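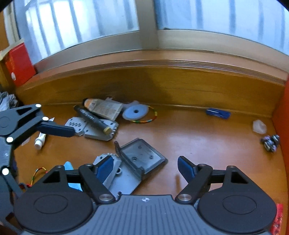 Grippers above a wooden desk.

Arrest in the false rental case

Police in Kosier have arrested a man who is suspected of renting out apartments that did not belong to him. Salvador Arruda was taken into custody on Tuesday evening at the Melotel on Station Road, where he was staying under another name. He is charged with fraud and with using false documents. He has not yet entered a plea, and his lawyer did not answer our message before this newsletter was finished.

According to the police report, nine people paid a deposit for the same two apartments in the Onsri building. The advertisements were placed online in the winter and showed rooms copied from an old sales page. Each person was asked for $300 to "hold" the apartment and then for the first month of rent. The keys were promised for the first day of the month. When the tenants came with their suitcases, other families were living there.

One of them was Precious Jacobs, who moved to Kosier for a job at the hospital. She had met a polite man in the lobby, and he gave her a contract with a stamp on it. "He knew the building very well, even which elevator is slow," she told us. "I asked to see the apartment and he said the painter was inside. I believed him." She slept at a colleague's place for 14 nights before she found a room.

Uthai Kaewsai, who manages the Onsri building, says he called the police after the second family came to his door with a contract. He kept copies of both papers, and the signatures did not match. The police then asked the bank to follow the payments – this took most of the time, because the money went through an account opened in the name of a company called Tenach. Officers have found no office for this company at the address it gave.

Detective Kanyarat Kongkaew is in charge of the case. She asks any other person who paid money for an apartment at Onsri to contact the station, also if the amount was small or if the contract was thrown away. Messages from your phone can be enough. Please do not delete them, and do not write to the seller again. She could not say if the money can be returned. A part of it was still in the account when it was blocked, and the court must decide who receives it and when.

The first hearing will be in May at the county court. It is open to the public, but the room is small and has 70 seats.

Sombat Klinhom of the tenants' office can look at a rental contract before you sign it. The service is free for members and their families. You can come without an appointment on Monday mornings, or leave a copy in the mailbox with your telephone number – he calls back the same week.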